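Progress report, play corner project
To: Joana Serrano, Figueiredo program office
Prepared 13th August

You asked for a frank account, so I will start with the part I like least. Of the 589 we were granted for the breakfast table, 100 went on the first order from Prorby, and I still don't think we got what the catalog page led us to expect. The food is fine. The plates are fine. The storage tray never came, and two emails have produced two polite replies and no tray.

The rest of the budget is in better shape. The tablecloth came from Gudus, which I picked over Cedix on price alone. I expected to regret that. It has held up so far, though I would not bet on it a year from now with children leaning on it every morning.

What we said in April was that a set table with a few foods on it would get the children talking about breakfast: what goes on what, who wants the egg, whether fruit comes first or last. I was doubtful then and I am only a little less doubtful now. The children did talk. Whether they talked more than they would have over a box of blocks is a question we never set up a way to answer, and I'd ask that we not claim otherwise in the annual summary.

The table, with the grid cloth on and toast out on a plate: 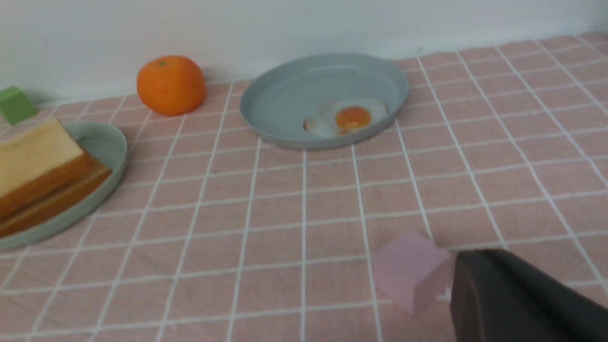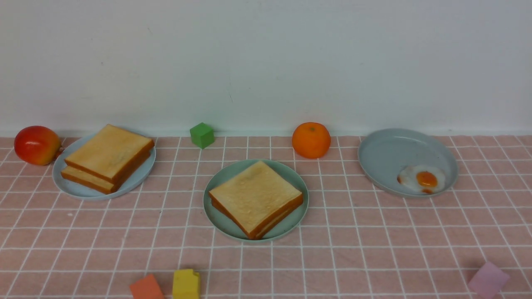
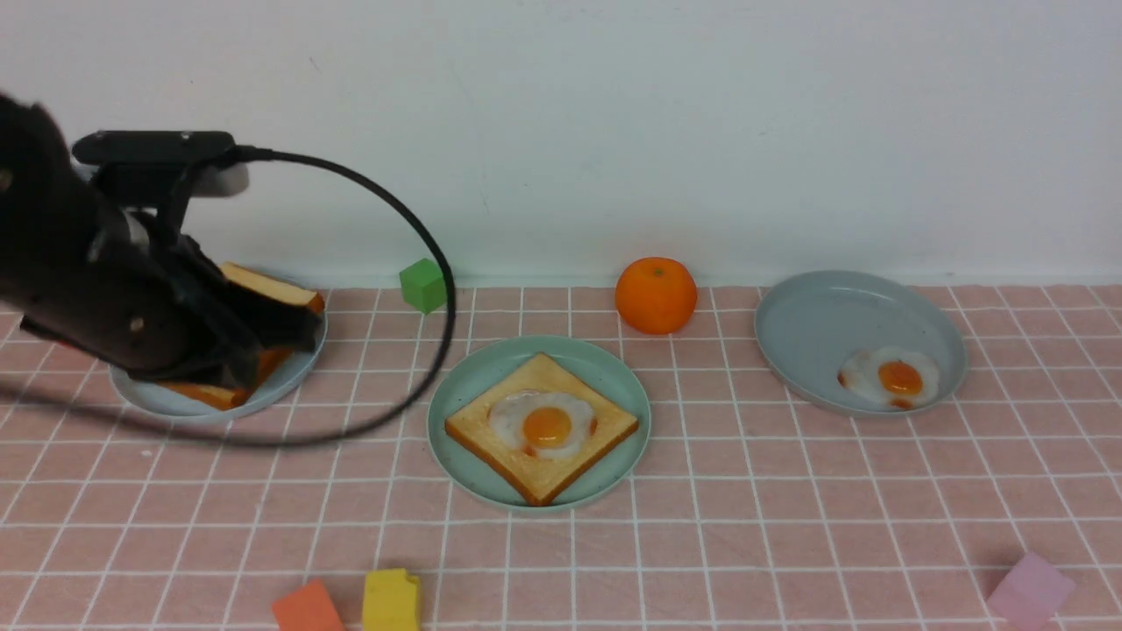

On the activity itself. We have run 21 sessions out of the planned number, and 20 of them used the same short menu of toast, egg and fruit. The other one was my attempt at a lunch version, which fell flat inside five minutes and won't be repeated. Breakfast works better. Every child who sat down had an opinion about toast.

The egg gets all the attention. It goes on the toast, it comes off the toast, it gets a plate to itself, and there is an argument over it. I had written in the plan that the fruit would prompt the most conversation, and I was wrong about that. A second egg would help. I am not asking for money for one, as there is enough left to cover it, but I would like your approval before I order from Prorby again, given the tray.

The cubes are a separate matter. They were put in as stand-ins for butter, cheese or whatever the children wanted them to be, and your office was keen on this. The results are mixed. Some of the younger ones took to it at once. Several of the older ones told me flatly that a block is a block. I would keep them for one more round and then decide, and I would lean toward dropping them.

Putting things away has gone better than I feared. We do it in the same order each time — food first, plates after, cloth last — and the children can now mostly manage it on their own. The grid on the cloth has had an unplanned use here, as they like lining the plates up to it before stacking them. I don't want to make too much of that. It may simply be putting off the end of the session.

Two items I need from you. One is a yes or no on the second egg. The other is someone with more patience than I have to call Prorby about the tray, or else a decision to write it off and let me use a shoebox.

I would also like to push back the parents' open morning. The draft flyer promises "clear gains in language and sharing," and I can't stand behind that wording. If it has to go out as scheduled, please change the line to say what the children do at the table, and leave the gains out until there is something on paper to back them up. I can send replacement text the same day you ask for it.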